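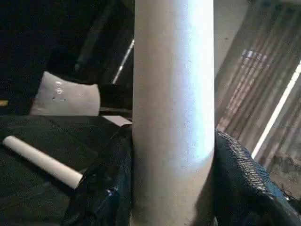

Short white tube on the dark padding, black fabric bunched up next to it.

August 2020

Sourdough log, continued from the page with the coffee ring on it.

The Wallau starter is alive again. I left it in the back of the fridge in February with a label that said FEED WEEKLY, which it was not, and when I opened it this week there was a layer of gray liquid on top and a smell like nail polish remover. Poured off the liquid, kept a spoonful from the bottom, fed it equal weights of flour and water. Nothing the first day. A few sulky bubbles on the second. By the fourth feeding it was doubling and pushing at the lid, so I am declaring it recovered and taking no questions about February.

Petro Maksymiv's starter, which he calls Kovalchuk, has had a better life. He feeds it rye on a schedule and it rises like it's being paid. I borrowed some for the comparison bake. Petro would like it noted that he wants the jar back, washed.

Bake 14. Two doughs, same flour (the Braltar bread flour, the bag that was open), same water, same salt. Wallau in one, Kovalchuk in the other. Total flour across both came to 1,422 g, an ugly number, but that was the end of the bag and I wasn't going to open a new one for the sake of tidiness. Split evenly. Water at 72 percent, salt at 2. Starter at 20 percent, both fed the night before and both used at what I judged to be the peak. My judgment of the peak is whenever I remember to look.

Folds: four sets, half an hour apart. I missed the third on the Wallau dough by a good while on account of a phone call, then did it twice as hard to make up. Do not do this. The dough tore along one side and I had to let it sit and think about things before the last set.

Bulk went faster than planned. The kitchen was hot, and the Kovalchuk dough had crept up past the tape mark by lunch while Wallau was still well under it. I should have shaped them separately. I shaped them together, being a person who wanted lunch, so Wallau went into its basket underproofed and stayed that way. Overnight in the fridge, both covered.

Baked in the lidded pot, one after the other. Kovalchuk first: good spring, an ear you could cut yourself on, crust a shade darker than I like. Wallau second: wide at the bottom, a blowout on the side opposite the score, one large cave under the top crust and dense below it. Petro calls this kind of hole "where the baker sleeps." He has called it that on every loaf of mine since bake 3.

Flavor was closer than the looks. Wallau is more sour, sharp at the back of the tongue, and I prefer it toasted. Kovalchuk is milder and makes the better sandwich. Petro had two slices of each and voted for his own.

For next time:
Shape each dough when it's ready, lunch or no lunch.
Drop the water to 70 for Wallau until it gets its strength back.
Turn the oven down after the lid comes off. I wrote this after bake 11 as well.
Try the Undach rye for one feeding and see if it wakes up faster. If it does I'll have to tell Petro he was right about rye, so no hurry.
New tape. The old tape slides down the tub when it's damp, so the reading for the Wallau rise may be generous.

Heel of the Wallau loaf is in the freezer for crumbs. Jar is in the sink, soaking.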